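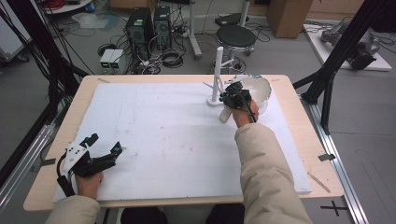 Fig. 1. White covering on the wooden table, with the stand and the bowl toward the right.

Search this site Enter keywords Search

Tabletop Display, Unit 2: The ground, the upright and the bowl
Notes by Oda Sandberg, Lustard evening program

Read these before the February session. Bring the notes with you, and a soft pencil.

1. The ground

The ground is whatever the objects stand on. In this course it is nearly always white and laid over a table. A white ground shows the outline of a dark object very well and the outline of a white object badly. It also shows dirt. Fig. 1 has gray smudges across the middle of the covering, which is where most grounds get dirty first, because the middle is where things get set down and dragged.

Lift objects, don't slide them. Sliding leaves gray marks, and on a soft ground it raises the surface as well. If a ground is smaller than the table, decide early whether the strip of wood around it is part of the display. Both answers are acceptable. Last term Rafail Tsakiris left a wide border of bare table on all sides and it worked, but his objects were dark and low. With pale objects the wood tends to be the first thing people look at.

2. The upright

Every arrangement in this unit needs one tall, narrow thing. A hook stand, a candlestick or a jewelry tree will do. The upright gives the eye a height to compare the other pieces against, and it usually decides where they go.

Check three things before you place it:

Base. A flat, rounded base takes up more of the ground than you expect. Draw around it on scrap paper first.
Arms. If the upright has arms, turn it slowly and look from the customer's side. An arm pointing straight at you almost disappears.
Weight. Hang something on one arm, then on the other. If it tips, it goes back on the shelf.

3. The bowl

A bowl is harder to place than a stand. It has an inside, and the viewer wants to see into it. Set it too far back and only the rim shows. A glossy bowl also picks up every lamp in the room, so move your head as well as the bowl before you settle on a position.

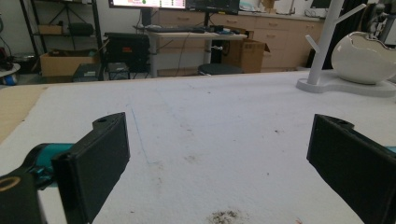 Grouping is the main subject of this unit. Two objects standing apart are read as two objects, and two objects that touch or overlap are read as one shape. The usual mistake is to leave a gap so small that it looks like an accident. Either close the gap or make it clear. The bowl here sits on the base of the white tree stand, to the right of the post, so the two make a single low-and-tall group and the ground to the left is left plain. White on white on white is a difficult choice. What keeps the bowl readable is its shine against the fuzzy surface underneath. The uneven, egg-like shape helps too - a perfectly round bowl would say less next to a straight post.

4. Exercise

Work in pairs. Take one upright and one bowl from the Plesow shelf and a clean ground from the drawer.

Make a closed group, with the pieces touching or overlapping. Sketch it from the front, outline only.
Make an open group with a clear gap. Sketch it from the same seat.
Swap seats with your partner and look again without moving anything.
Write one sentence under each sketch about where your eye went first.

Allow 10 minutes for each group. Brush the ground before you put it away, and roll it with the clean side in.

Questions about the exercise go to Soudabeh Kazemi, Room 11. For the next unit, read the Xiao chapter on hanging pieces.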